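It has been a long November, and I've owed this blog a post since before the leaves came down, so pour yourself something warm and bear with me.

Those of you who have been reading a while know that Henrike Hollmann and I have been trying to get a two-armed robot to do laundry in ordinary homes instead of on our nice tidy bench at Virkora. We call the method Gratine (Henrike named it over lunch, and I've stopped asking). The idea is pretty simple. Most cloth-handling policies we tried want to plan the whole fold or the whole transfer up front, and cloth laughs at that. Gratine only ever predicts the next grasp and how much slack should be left between the two grippers once it's made. Then it looks again and does it over.

We trained it on 3,137 short demonstrations, with a person guiding the arms each time. I did more than my share of those and my shoulders would like that noted! Then we gave it garments it hadn't met before and asked for one thing: get hold of the piece with both grippers and pass it across without letting go. Our old planner managed 17 tries out of a hundred. Gratine managed 55. I know that sounds like a coin flip, and a reviewer will surely tell me so, but I did a little dance in the hallway anyway.

What surprised me most was the slack. When we took that part out and let the model pick grasp points alone, nearly all of the gain went away. The arms would pull the cloth tight, a finger would slip, and down it went. Henrike had been telling me this for months (hi, Henrike, you were right, it's in writing now).

White on white is still miserable. Pale shirts and pale sheets confuse the depth estimates, and long garments that trail on the floor are worse, because the model can't seem to decide where the hem is. We're trying a second look from a lower angle, and I'll write about that once I have numbers I trust. The code needs a good scrubbing before anybody else sees it, but it's coming.

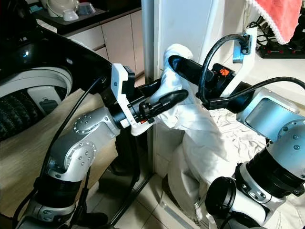 Both grippers on a white garment, with plenty of it on the floor.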